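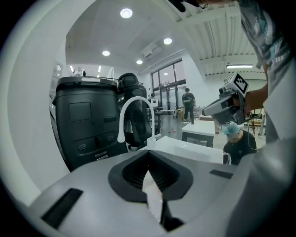 4月　文／Venla Seppälä

又轮到我写这份巡检表了。先交代一下背景：Rinda这条分拣线上了自动化以后，原来站在线边的几个同事，现在大半时间是在教机器、看机器、给机器收拾烂摊子，所以老的那张安全表基本对不上号了，什么“切刀护罩”“脚踏开关”，勾了也是白勾。我跟Esko商量了一下，干脆按现在大家真正在干的活重新列，每条后面我都唠叨几句，嫌烦的可以只看勾。顺便说说环境，手持夹爪的开口是黑色橡胶的，里面一圈圈的棱，往下收成一道窄缝，这种地方最爱藏碎屑，所以下面第一条就是它。窗子那一大片倒是真舒服，外面全是绿的，比老车间强太多了！

一、手持夹爪

[√] 橡胶开口无裂纹、无异物
拿小手电照着看，别拿指头去抠。Amirul上个月图省事抠了一下，指甲劈了，记了一笔轻微伤。

[√] 外壳缝隙、散热条无堵塞
用软毛刷，顺着刷。压缩空气不要用，吹进去更麻烦。

[√] 握把螺丝紧固
这回紧了2颗，都在右手用的那把上。左撇子同事少，左手那把几乎跟新的一样，哈哈。

[×] 连续使用时间登记
没做到。登记本在，可是后半页全空着。我问了一圈，大家都说“忘了”，我信一半吧。以前搬箱子，累了自己知道，现在举着这么个东西来回比划，当时不觉得，晚上回家拧瓶盖才发现手腕酸。Tyyne提议每班换手两次，我觉得靠谱，先试一个月。

二、台面和水槽一带

[√] 水龙头不滴漏，台面边缘擦干
设备离水这么近，我每次写到这条都要啰嗦：洗完手擦干了再碰夹爪，拜托拜托。

[√] 台面不放敞口杯
合格。咖啡都挪到茶水间去了，虽然有人抱怨了整整一个早上。

[待改] 台面旁的椅子用完归位
高背椅一往后滑就占了过道，举着夹爪的人眼睛都盯着手上，根本不看脚下。我建议过道边只留凳子。Esko说凳子坐久了腰疼，这个也有道理，那就还是椅子，但是人走椅子推进去，好吧？

三、用电和线缆

[√] 插头、插排外观完好

[×] 地面线缆走线槽
老问题了。新设备每来一台就多一把线，线槽还是原来的线槽。已经跟Lappalainen那边报了加装，报价单还没见着。加装之前先拿胶带压平，颜色要醒目的那种，别再用透明胶带了，求求了。

[√] 急停按钮可触及，按下后需人工复位
逐个按过，一共9个，都好使。按之前我喊了一嗓子，还是把Aino吓了一跳，下次提前在群里说。

四、人员防护

[√] 需要戴帽的岗位，头发全部收进帽子
刘海也算头发，我知道不好看。

[√] 口罩按岗位要求佩戴

[√] 操作夹爪时摘下手链、长挂绳
新来的同事容易忘，工牌挂绳可以换成夹子式的，我抽屉里有，自己来拿。

[待改] 两人同时操作时保持间距
这条我想多说几句。原来在线上，站位是画好的，黄线一踩，谁也碰不着谁。现在大家拿着夹爪走来走去，胳膊一伸就到别人脸旁边了。我看了一个上午，真撞上的没有，差点撞上的有，当事人还互相说“没事没事”。没事也要记！差点撞上也写进登记本，不扣分，也不找人谈话，我就是想知道到底在哪个角上容易碰。

五、人的部分（老表没有，我自己加的）

[√] 每班至少有一位同事熟悉停机流程
目前靠的是Aino和Amirul轮着来，他俩一请假就悬了。下个月安排再带两个人出来。

[待改] 转岗培训记录齐全
Flellencombe来的培训老师讲得挺好，就是讲得太快，签到表签完人就散了。有几位老同事跟我说，听是听懂了，回来自己上手又不敢动。我自己刚转过来的时候也一样，对着屏幕坐了半天，怕点错。建议补一次小班，就在现场讲，别放幻灯片。

[√] 排班考虑注意力疲劳
以前累的是腿和背，现在累的是眼睛和脑子。线上一个班最多要看1,000件，机器挑不准的都推给人判断，到后面看什么都像次品。中间加的那次短休保留，谁也别拿它去补产量。

[待改] 意见箱
箱子有，里面就一张纸条，写着“空调太冷”。空调我去调了。其他的话大家还是习惯在吃饭的时候跟我说，那也行，我记在本子上，就是别等我把饭菜吃凉了才说重点。

六、遗留事项

线槽加装：我跟，催Lappalainen。
登记本后半页：各班自己补，从明早开始，之前的就算了，别编。
小班培训：Esko约时间，地点就在现场。
夹爪备用橡胶件：Fulell的货还在路上，到了放我桌上，别直接拆。

下回巡检轮到Tyyne，表我放在共享盘里了，名字没改，还是叫“新表2”，觉得哪条不合适直接在后面写，别删我的字就行。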